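Grease Is Cheaper Than Genius

I have sat through a good many talks on robot cells, and I have yet to hear one on cable slack. There was plenty on learning. There was a slide with a brain on it. Meanwhile the cell at Ketolico lost 4 shifts in May to a conduit that had been tied too tight at the elbow, and Greer Gunn fixed it with a pair of side cutters and a new tie.

My view, for what it's worth, is that the person with the side cutters should get the brain slide.

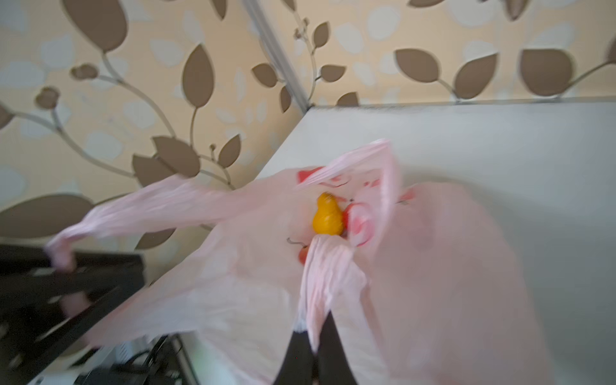
How often should gripper fingers be checked on a cell that handles thin plastic?
At the start of every shift, and again after any job where film has been pulled tight between the tips.

Greer keeps a log for this. It runs to 1,053 entries, of which 349 say "wiped fingers" and nothing else. Management at Paterson once asked her to make it more strategic. She bought a thicker pen.

A crumpled bag is a rotten thing to hand a machine, and I'm fond of it as a test for that reason. Worn pads can get by on a nice stiff box for weeks. Film shows them up before coffee - and then somebody blames the software.

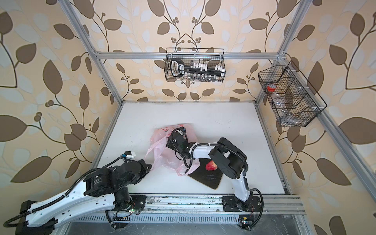
BRISTARD, September 2024

Two arms on one rail means two sets of base bolts, and a rail that both of them lean on. Struan Ritchie would have you check the bolts monthly. I'd do it weekly, and I'd mark every head with a stripe of paint so a lazy person can do it from the doorway. I am that person.

Buy the clever software by all means. Then put a torque wrench on the same purchase order, and see which line gets questioned.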